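Illari reports on gripper fault at Plurnusham computer teardown cell, releases fix to all sites

PLURNUSHAM, 2022-09-03 – Illari today published its full findings on a gripper fault that stopped work at its desktop computer disassembly cell. No one was hurt, and the team is excited to share what it learned with anyone who takes computers apart with robot arms.
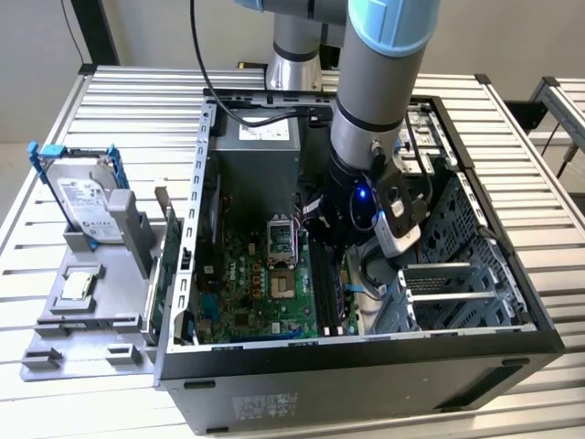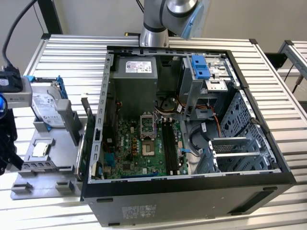
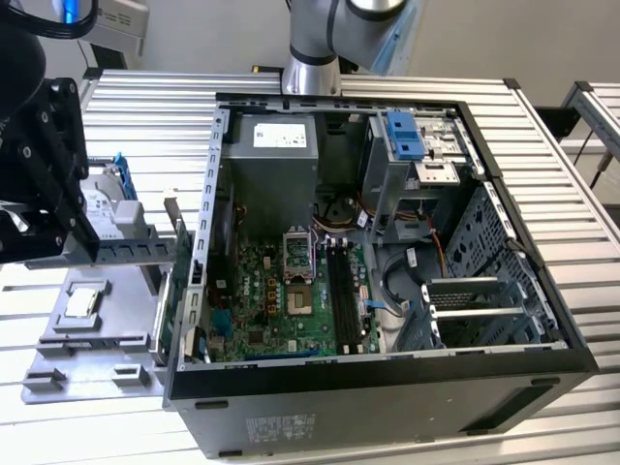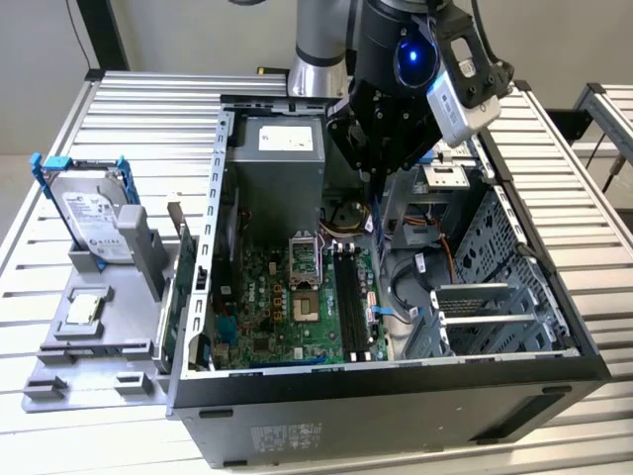
Desktop tower disassembly at the Illari cell in Plurnusham. Photos: Illari.

The fault showed up on cycle 837 of a planned run of 990. A gripper carrying a hard drive in its caddy lost holding force for a moment on the way to the parts fixture, and the drive slipped. The controller should have stopped both arms at once. It stopped one. The second arm kept moving for 2 seconds before an operator hit the emergency stop.

"The slip was a small thing, and the late stop was the part that got our full attention," said Morag Forsyth, head of cell safety at Illari. "We had the logs open within minutes, and everyone on the floor wanted to help find it. I love working with people like that!"

Engineers from Illari and controls partner Laing traced the slip to a worn connector at the wrist, where the gripper cable flexes every time the arm reaches into a case. The late stop had a separate cause. A setting in Rallico, the software that coordinates the arms, treated a loss of grip as a warning on one arm and a stop on the other.

The connector has been replaced with a strain-relieved type, and the cable now has more slack at the wrist. Rallico has been updated so that any loss of grip stops every arm in the cell. The team then forced the fault on purpose 40 times, at different points in the cycle, and both arms stopped each time.

"Watching those tests was a great afternoon," said Jean Pringle, who leads the disassembly project. "Drives, processors, expansion cards – we tried it with all of them. We'd much rather publish this than have another shop find it the hard way."

The update is going out to all Rallico users at no charge. Sites that can't install it right away should set loss of grip to "stop" on each arm by hand and check wrist connectors for wear before the next shift. Illari will hold an open session on the findings at its Plurnusham workshop in October.

The full report, with logs and test results, is available on request from the Illari press office.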